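Gesia shop adds bin for candy wrappers and film

Jan 22, 2022 — Customers at the Gesia neighborhood shop can now drop off candy wrappers, plastic film and other small soft packaging. The shop began taking the material this month, and shoppers do not need to buy anything to use the service.

Shiuli Ekanayake, who manages the shop, said most of what comes in is packaging from sweets and snacks. Wrappers should be empty and free of food. Paper bags, foil trays and bottles still go in the regular city bins on Borkowska Street.

"People were already asking us at the register what to do with this stuff," Ekanayake said. "It's light, it blows around, and it doesn't fit with anything else they sort at home."
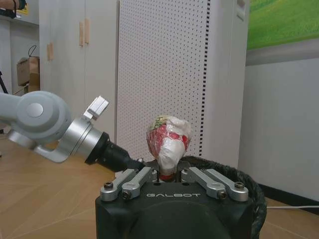
A strawberry-shaped item in crinkled, see-through white wrapping, with a dark-rimmed waste bin behind it.

The trial will run until the end of May. Material is picked up every 7 days by Stevell, a local hauler, which weighs each load before taking it to its sorting hall. Loads with too much food or paper in them are turned away — a problem on one of the first pickups, according to driver Bogdan Ostrowski.

Items wrapped in more than one layer are accepted, but the layers should be pulled apart first. Tape can stay on. Staff ask that gift packaging with ribbon or wire be left out.

A second drop-off point is planned at the Flonix store, 2 blocks away, once shelving near the entrance has been moved. Barbara Szewczyk, the store's owner, expects to have the space cleared by spring.

The bin at Gesia is open during shop hours. Questions about what can be dropped off may be left at the counter for Ekanayake.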